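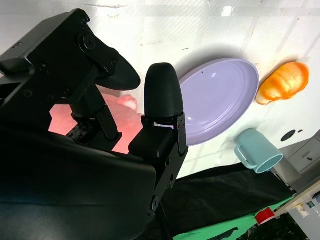 Network Operations Diary

March 1, 2025

The replacement of the building switches at the Zupan site entered its second stage today. The work order, number 3812, covers the ground floor wiring closet and the fiber link to the annex. Visedent supplied the new switches in December, and they have been held in storage since then while the rack power was brought up to standard.

The old units were taken out of service at the start of the maintenance window. Before removal, their settings were saved and compared with the written record. Two ports did not match the record. Both had been moved to the voice network at some earlier date, and the change was never entered. The record has been corrected.

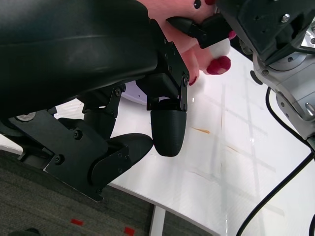 Radka Kolev remarked at the midday call that the same fault in the records had delayed the first stage, and asked that every port be checked against its label before the next closet is opened. The request was accepted. It will add time to the schedule, but the closing date for the project does not change.

The fiber link to the annex was tested in both directions after the new optical modules were fitted. One strand showed a higher loss than the other. The connector was cleaned and the test repeated, with a result inside the accepted range. The run is 82 meters — well within the limit for this type of cable.

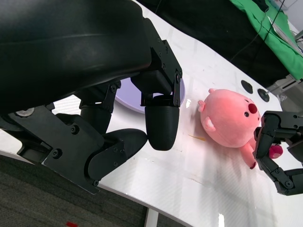 Traffic was then moved to the new link, and the Kevuneo monitoring console reported all 22 uplinks as active. Three alarms remained open from the morning and were closed by hand. The alarm threshold for the annex has been left at its former value until a full week of readings is available.

Stusimau has been asked to quote for more than 3000 feet of copper cable for the upper floors. No reply has been received as of this entry.

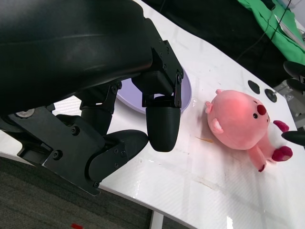
The old switches are to be erased and returned to the storeroom with their power cords. One unit will be kept as a spare until the third stage is signed off. The closet key is back in the cabinet, and the access log has been completed.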